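3.2 Materials and sizing of the test garments

Long gloves are harder to size than short ones. A wrist-length glove is fitted at the knuckles and little else matters, while a glove that reaches past the elbow must also follow the forearm, which varies a great deal between wearers with the same hand size. Earlier pattern guides treat the cuff as a plain tube and scale it with the hand. Sulemana's draft method, which we follow here, scales the two parts separately.

The sample consisted of 32 pairs cut from two fabrics, Daltent and Vedura. Both are smooth knits with a matte face. Daltent stretches mainly across the width, and Vedura stretches in both directions but recovers more slowly. All pairs were cut by the same operator from a single set of card patterns and sewn with the Clirkley seam, a narrow overlocked seam placed along the outer side of the hand. The thumb was cut as a separate piece and set in last.

Hand girth was taken at the knuckles with the thumb excluded. Forearm girth was taken at 2 points, the wrist bone and the widest part below the elbow. The full set of wearer records contained 968 entries – from these we drew 200 for the fitting trial, keeping the spread of forearm girth as wide as the records allowed. Wearers rated tightness at the palm, thumb base and cuff on the Sqalli scale. Ratings were given once on first wear and again after an hour of light desk work.

Before each fitting the gloves were laid flat without tension and left to relax overnight. This step matters more for Vedura, where cuff width measured straight after wear was not a fair guide to the width at rest. Lengths were read from the tip of the middle finger to the open end of the cuff, with folds smoothed by hand. Gloves of the length and form considered in this section are shown in Figure 4.

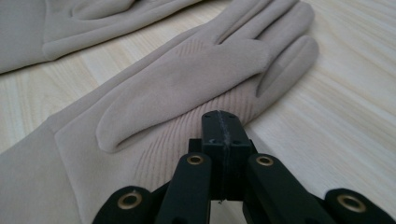 Figure 4. Long beige gloves laid flat on a table.

Cuff slip was recorded as the distance the open end moved toward the wrist during the hour of wear. Pairs with a twisted seam were resewn before use and kept in the sample. We did not correct for room temperature, and left and right hands were analyzed together except where the two ratings from one wearer differed by more than a single step. Those cases are treated in Section 3.4.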